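What's Inside a Gadget? Sorting the Parts

Posted 23/07/2013 in Hesenside Kids

Have you ever heard something buzz or whirr inside a toy and wondered what was making the noise? Me too! When I was small I used to hold things up to my ear and shake them. I don't shake them anymore (well, not often), but I still love looking at the bits that hide inside machines, and today I want to tell you about some of them.

Let's start with the motor. A motor is a part that turns electricity into movement. Inside it there are magnets and coils of wire. When electricity runs through the coils, they turn into magnets too, and the magnets push and pull on each other until the middle part spins around. Fans have motors. So do electric toothbrushes and remote control cars. Some motors are as big as a bus and some would fit on your thumbnail!

Next comes the wire. Metal is good at carrying electricity, so there's metal running down the middle and a stretchy plastic coat around the outside. The coat keeps the electricity where it belongs. Coats come in all sorts of colors, and that helps the person putting a gadget together — if two wires were both plain gray, how would you know which was which? Sometimes wires are twisted around each other like a braid. That keeps them tidy and it can help stop them picking up electrical noise from the things nearby.

On the end of a wire you'll often find a connector. It's a little plug, really. Push it into the matching socket and the wire is joined up.

And then my favorite, the circuit board. It's a flat board with thin metal paths on it, like streets on a map, and electricity travels along the streets from one part to the next. Lots of boards are green, but they can be red or blue or black as well.

Before anybody can build or fix anything, the parts have to be sorted. I think of it like putting away your building bricks: same kind, same bin.
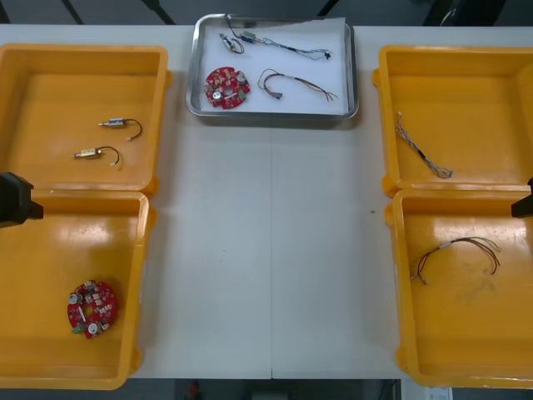
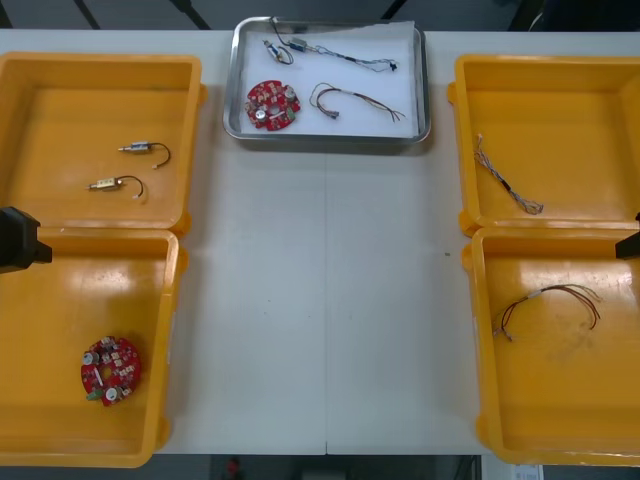
Motors, wires and round red circuit boards, with a paper-lined tray in the middle and yellow bins on both sides.

Look for the shiny silver cans standing out on the red boards. Those are called capacitors. A capacitor stores up a little bit of electricity and lets it go again when the board needs it. Imagine a bucket under a dripping faucet. The drips come one at a time, but you can tip the bucket out in one big splash!

The boards have a hole in the center too. Holes in a board can be handy for all kinds of things. A screw might go through, or a part that has to poke out the other side.

Now you try sorting. You don't need real electronics for this one, so please don't take anything apart that plugs into the wall! Even when it's unplugged, a big capacitor can hold on to enough electricity to hurt you.

What you need:
2 bowls or boxes
a tray
a handful of small things from the junk drawer (ask first)

Tip everything onto the tray. Pick a rule, like "long and bendy" or "made of metal," and put what fits your rule in one bowl. Everything else goes in the other. Then tip it all back and choose a new rule. Did anything end up in a different bowl? My paper clip did — it was in with the metal things the first time and then in with "smaller than my thumb."

If you want to make it harder, use 3 bowls.

Words to remember
Motor: makes things move
Connector: joins wires to other parts
Circuit board: the flat board that holds parts and joins them up
Capacitor: stores a little electricity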